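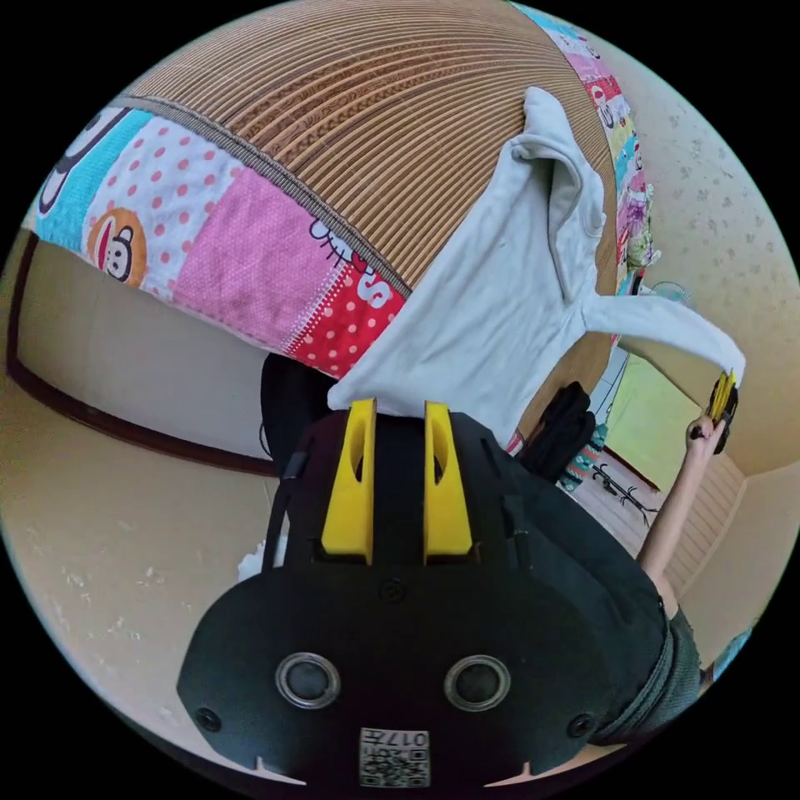
Two yellow fingers, black body. Photo: Caltovari

FOR IMMEDIATE RELEASE
3/5/23

Caltovari opens orders for Peltside tramcar in O scale, first new tooling since the Edico buyout

Caltovari, maker of limited-run display models, is taking orders from today for the Peltside No. 9 tramcar. O scale, diecast body, etched brass railings, removable roof. Edition of 1,966 pieces worldwide, each with numbered certificate. Shipping starts May, direct orders first, then dealers.

The Peltside is the first model designed from scratch since Caltovari took over the old Edico molds and spare parts stock. Everything up to now has been Edico reissues in new paint. Good sellers, but collectors have been asking for something new and asking pretty loudly.

"People write to us about the Peltside cars more than anything else," said Fanni Bodnár, head of product at Caltovari. "Single truck, open balconies, that odd little clerestory roof. It's a hard thing to get right in metal. We threw out the first roof and started over, and I'm glad we did."

Two liveries at launch. Cream and green as delivered, and the later all-over maroon. Both have printed lining, no decals. Destination boards are separate parts and can be swapped - four come in the box, bagged, along with spare trolley pole and a pair of replacement couplings. No motor. Wheels turn, and the truck will take a motor block from the old Edico range if the owner wants to fit one, though Caltovari doesn't supply or warranty that.

Price is $395 for either livery. No deposit, card charged when the model ships. Limit of two per customer for the first month, one of each livery or two the same.

Numbering. Certificates are matched to the plate under the floor, and requests for particular numbers will be taken by email only, first come first served. Numbers 1 through 46 are held back for owners of the full Edico tram set who registered with the company last year. They have been written to separately and do not need to order through the website. If you are on that list and have not had a letter please get in touch before ordering, otherwise you may end up with two.

Box is the long blue style with the hinged lid, same as the Győri depot set, with a new foam tray. The card insert from the early reissues is gone. Too many rubbed corners, too many returns. 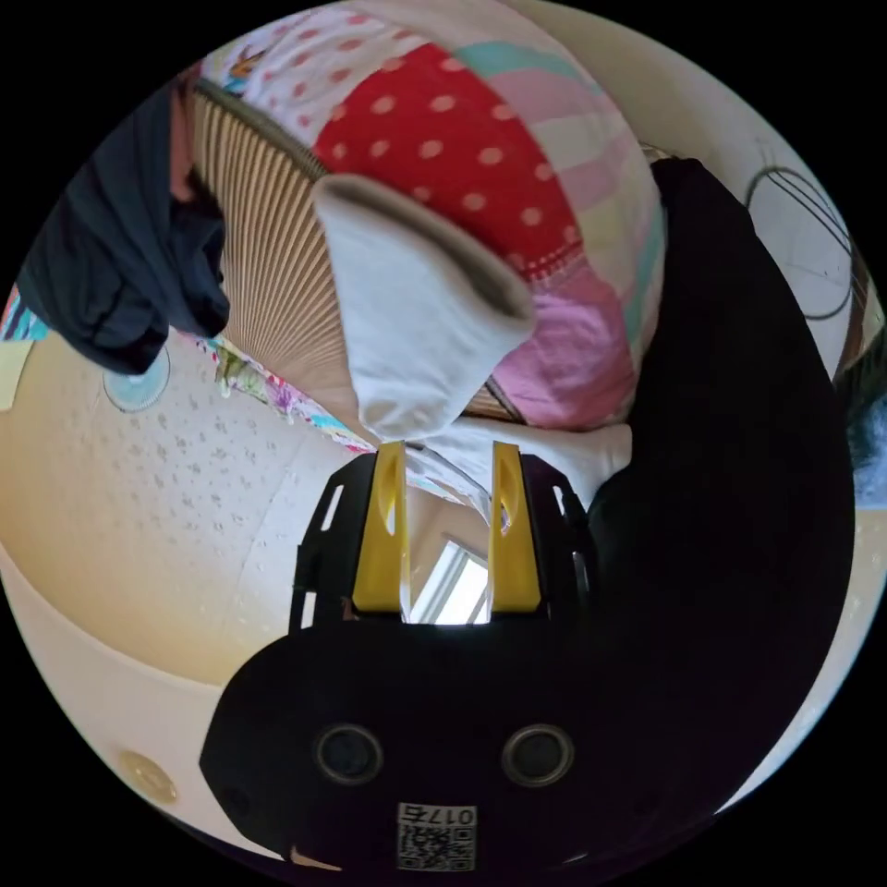

Yellow fingers side by side over the label. Photo: Caltovari

Reijo Laaksonen, who drew the master for the model, worked from original builder's drawings and a surviving body used for years as a garden shed.

"The drawings show one window spacing and the body has another," Laaksonen said. "I went with the body. Some people will tell me its wrong and I am ready for the letters."

A dealer allocation of 303 models is set aside for shops that stocked the last two Caltovari releases. Allocations go out by email this week. Dealers who want in for the next one should ask for a trade form now, there is no waiting list for this one.

Also announced today:

Győri depot set back in stock, small quantity, old box. Same price as before.

Edico spares - list updated. Trolley poles, headlamp lenses, seats in brown. Seats in green are finished and will not be made again. Lamp lenses are sold in pairs only.

Certificate replacements for Edico models. Caltovari can now issue a replacement where the owner can supply a clear photo of the floor plate. Replacement will be marked as such. Please do not send models in the mail for this.

Repairs. The repair bench is closed to new work untill the Peltside has shipped. Anything already booked in will be finished and returned in the usual order.

About Caltovari
Caltovari designs and sells limited edition tram, trolley and depot models for adult collectors. The company owns the Edico name and tooling. Models are not toys and are not suitable for children under 14.

Press contact
Fanni Bodnár, Caltovari
Review samples in cream and green only, on loan, return postage paid. Please say which publication and when you need it by.

END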